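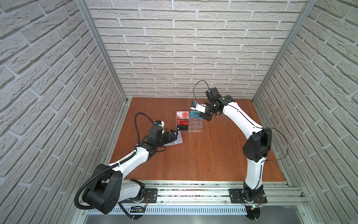 How Our Club Taught Two Robot Arms to Put Cards Away

Have you ever tried to slide a card into a tight slot while wearing mittens? That's sort of what a robot feels like all the time (if robots felt anything, and ours don't, I asked).

I help out with the Karndale after-school robot club. Our big project this year is called Nimex, and the job sounds super easy: pick up a card, carry it to a clear plastic holder and slide it into a slot. You could do it with your eyes half closed! Our two arms needed nearly 40 tries before I stopped holding my breath.

So why is it hard? Well, think about what your hand does. Your fingers feel the edge of the card. If it bumps into something, you wiggle it a little and it drops right in. You don't even notice you're doing it. A robot arm has to be told about every one of those little moves, or it has to learn them from lots and lots of practice.

An arm has joints, kind of like your shoulder, elbow and wrist. Each joint has a motor that turns it. To move the card straight down, a bunch of those motors have to turn together by just the right amount. If one goes a teeny bit too far, the card goes in crooked, or it pings across the table and somebody has to crawl under a chair to get it.

Then there's seeing. Each arm has a little camera on its wrist, so it gets a close-up look at whatever its gripper is reaching for. Imagine having an eye on the back of your hand! Clear plastic is tricky for cameras, though, because they can look right through it. Shiny spots are confusing too. We spent all of one meeting just moving a lamp.

Want to try it at home? Grab some old playing cards and a toast rack or a row of books standing up with gaps between them. Put on thick gloves, close one eye and see how many cards you can slide in before a friend counts to 22. My best score is 9, and I was pretty proud of it until my little cousin had a turn.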